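Chapter 4
Wires, Boards and the Bench in Between

When I started at Potell I thought the circuit board was the hard part. Then Unnur Lauritsen, who ran the bench next to mine, gave me a box of 85 boards and a bag of loose wire and told me to come back when they could talk to each other. I was there until dark!

So I'm going to spend this chapter on the bit most books rush through – getting a wire from one place to another and having it stay put. We'll start with the bench itself (light-colored top, please, you'll thank me the first time you drop a screw), then move on to holding the board, stripping wire and picking a connector. 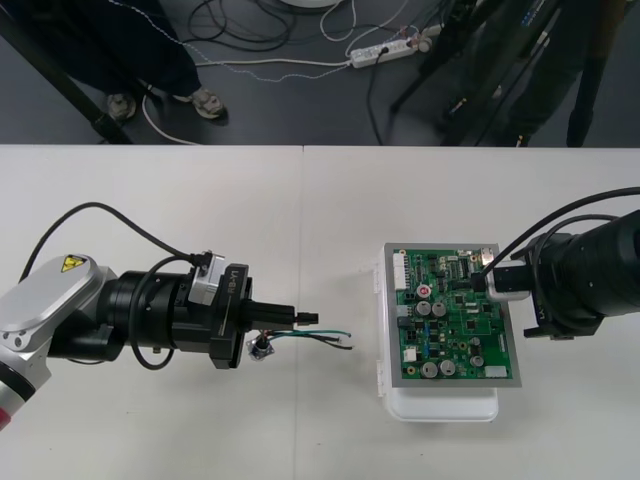

A board is a lot easier to work on when it's held in something. I like a metal frame sitting on a plastic tray, and I'll slide the whole tray toward me before I ever touch the board with my fingers. Capacitors stick up, and they're just asking to be leaned on.

Then there's color. Pick one for ground, write it down and stick with it for the whole project. Binta Bassey once handed me a Kandov power supply with 123 wires in it, every single one white, and I still think about that afternoon.

You'll need a wire stripper, a small pair of cutters and up to 240 inches of stranded wire for the exercises. Leave the soldering iron in the drawer for now – we get to it in Section 4.3.

4.1 Setting Up Your Bench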